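Istullow Health Watch mailing list
Subject: Re: Naloxone kits at the Utard pharmacies
Jul 19, 2019

Thanks for the minutes. I read them on the bus and missed my stop, so somebody owes me a day ticket. My reply is under the quoted bit, as the list rules ask.

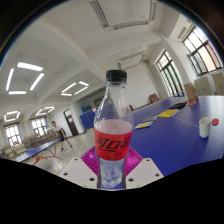
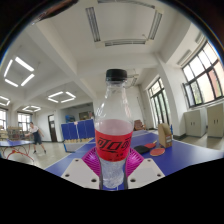

1. What was said

> The trust is pleased to report that 3597 naloxone kits were
> handed out across the district last year, up from 1798 the
> year before. Demand in Utard is now considered to be met.

2. What I make of it

Twice as many kits, and good. I have no quarrel with the person who packed them. But "handed out" covers a lot of ground. When I asked at the Lysenko Road clinic, a kit counted as handed out once it left the stockroom, and the stockroom door is 13 steps from the cupboard where a good many of them now live.

As for Utard's demand being met, I rang every pharmacy on the trust's own list. One had become a nail bar. Two had kits but wanted a referral letter, and one very kind woman offered me nasal spray for hay fever. I took it. It's July.

The Stulasport leisure centre has had 43 kits behind reception since spring, and the staff there have been trained to use them. They aren't on the list at all. I'd like that put right before we ask for anything grander.

3. Before the next meeting

Could whoever is going please ask how many kits reached a person, and how many came back out of date? If the answer is "we don't collect that", please get it written down in those words.

I can't come myself. I have the boiler man that evening, between noon and the end of time.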